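Clullton Shared Workrooms
Minutes of the users' meeting, held in the Henare Room on Thursday at 6.30 pm

Apologies were received from two users of the upstairs rooms. The minutes of the last meeting were agreed with one correction: the shelf brackets bought in spring were for the Vurlow Room, not the Henare Room.

1. Matters arising

The corridor light has been mended and everybody is delighted. It no longer hums, and the people in the front office can have their door open again. The new key hooks are up. The bike rack is still waiting for a quote.

2. The white room

Most of the evening went on this, and happily so. The chair opened by saying how much she likes working in there now. Several people agreed, and one said it is the first room in the building where she can put something down on the table and properly see it. The pale wall and the pale table together make the whole end of the room feel bigger, and on a grey afternoon it holds the light very well.

The meeting then went through the condition of the surfaces, starting with the table.

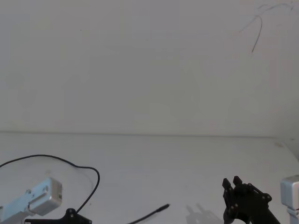
Item 2: table and back wall. Pale yellowish smudge on the table at the right, just in front of the wall.

The smudge was discussed with great interest. Suggestions were glue, tea and old polish, and no one present would own up to any of them. It was agreed to try warm water and a little washing-up liquid first, then the Kasteo cream cleaner from the kitchen cupboard if that does nothing. Scouring pads are not to be used on the table at all. There are light scuffs here and there already and we would like to keep the finish as it is.

Action: secretary to clean the table before next Thursday and report back.

A member asked whether a cloth or board should be kept on the table to protect it. There was a lively exchange on this. Those in favour had the scuffs in mind. Those against said the plain white top is exactly what makes the room so good to use. Put to a show of hands, and the table stays uncovered. A cutting mat will be bought for anyone using a knife.

3. Cables

Raised by the member who does the Monday opening-up. He is very pleased with how people have been leaving the room in general, and wanted that minuted, but would like us to do better with leads on the worktop.
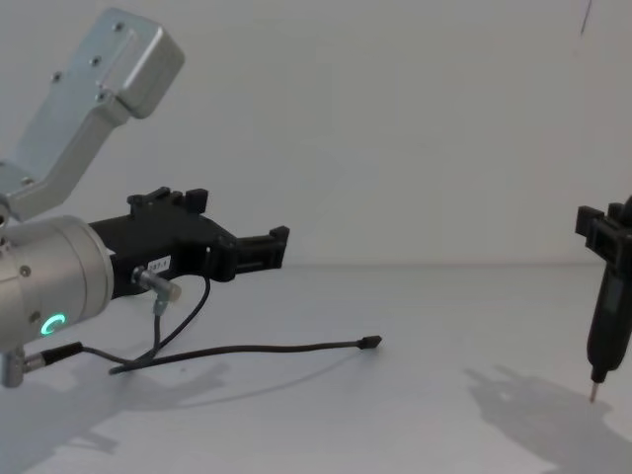
Item 3: thin black cable running across the worktop, plug end lying on the surface.

It was agreed that cables in use should go along the back of the table, by the wall, wherever they will reach, and that slack should be coiled and held with a reusable tie. A bag of ties will live in the top drawer - please put them back! Ends that are not plugged into anything should be tucked to one side before leaving. Spare leads go in the tub marked LEADS.

There was a warm response to the idea of a labelling evening, when we could sort the whole tub and find out what everything belongs to. Biscuits were promised. Date to be settled by email.

Action: opening-up rota to buy ties and a cutting mat.

4. The wall

The paint has come up beautifully and there were thanks all round for the weekend that went into it. The remaining point was the thin dark line high up on the right.

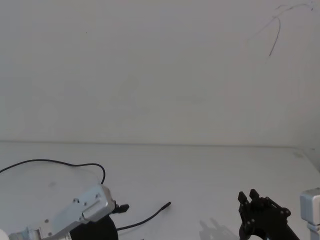
Opinion was divided between a scratch and a stray hair, possibly one that came off a brush. The decorator among us will go up the steps with a damp cloth and find out. If it is a scratch, it can have a dab of filler and a touch of the leftover paint, which is on the bottom shelf in the Vurlow Room. The soft grey patches were put down to the light by most people and to thin paint by one. Left for now.

It was asked whether we should hang anything there. The feeling was strongly for leaving the wall bare, and the noticeboard will go by the door.

5. Money

The balance stands at £481. Spending of up to £31 was approved for the ties, the mat and a fresh pack of soft cloths.

6. Any other business

The kitchen tap drips if it is turned off too gently. A new washer is on order.

The Vurlow Room would like its blue stepladder back.

The meeting closed at 7.50 pm. Next meeting in July, same room.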